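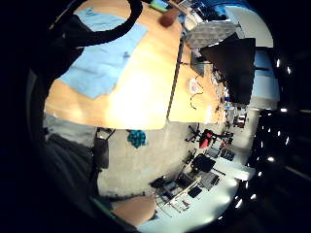
Release notes are the bit of software work that most of you will end up doing in your first job, usually at four in the afternoon, usually for a version you didn't write. So this week I want to spend the whole session on them, and on the version numbers that go with them. I like to think of a release as a join between two lots of work. You know how a table made in two sections has a thin dark seam where they meet? The top is one surface, you use it as one surface, but you can still find the line if you go looking. A release should be like that for your customers. They can find the line if they want it, and otherwise they just keep working.

Version numbers first

We'll use the three-part kind, major.minor.patch, because that's what Stekero uses and Stekero is our practice project for the rest of term. (If you haven't got it running at home yet, come and see me or Kasun Matubbar in the lab hour. Don't leave it till August!)

Patch goes up when you fix something and nothing else changes. Minor goes up when you add something and the old stuff still works. Major goes up when somebody, somewhere, is going to have to change what they do. People argue about that last one endlessly. My own rule is that if I'd want a phone call before installing it, it's major.

A question I get every year: what comes after 2.9? It's 2.10. It isn't 3.0, the dots aren't decimal points, and yes, 2.10 is newer than 2.9. I once worked on a licence checker called Tama that sorted its versions as plain text, so it put 2.10 before 2.9 and cheerfully offered everyone a downgrade. We had 84 support tickets by lunch. I wrote the sort, so I'm allowed to laugh about it.

What goes in the notes

Write for the person deciding whether to install it. That's usually an administrator with 11 other things on the go, so put the important part in the first two lines: what kind of release it is, and who should take it now.

After that I use these headings, in this order:

Before you upgrade
New
Changed
Fixed
Known problems

Leave out any heading with nothing under it. "Before you upgrade" goes first because that's where you say things like back up the database, or the old config file won't be read any more. I've seen it tucked in at the bottom, under a list of about 200 fixes, and I've also seen what happened to the poor fellow who stopped reading at the top.

For each fix, describe what the user saw. Compare these two, both from drafts of the Cullton 1.4 notes:

Fixed null reference in session handler.

Fixed a fault that logged users out when they opened a second report.

The first makes perfect sense to whoever wrote it. The second one lets an admin say "oh, that's us!" and go and book the upgrade. Put the ticket number at the end if you like, in brackets, so the developers can still find it.

Known problems is the heading students skip, and I mark hard on it. If you know exports are slow on large files, say so, and give the workaround if there is one. Moushumi Kanagaratnam, who taught this unit before me, used to hand back any set of notes without it unread. I'm softer than that, but only a bit.

A word on "various improvements"

Please don't. If it's worth shipping it's worth a line. If you really can't name the improvements, go back through the commit log until you can.

For the tutorial

Download the Vasilakis commit log from the unit page. There are 19 commits between the last release and this one, and some of them don't belong in the notes at all (somebody tidied up the spelling of "colour" in the comments, good on them, leave it out). Work in pairs. Decide on the new version number, write down why, then draft the notes on one page.

Bring a printed copy. We'll swap with the pair next to you and mark each other's in pen, and then I'll put mine up and you can have a go at that too.

Reading: chapter 6 of the course book, and the first half of chapter 7 if you've got time. The section on automatic changelogs can wait until week nine.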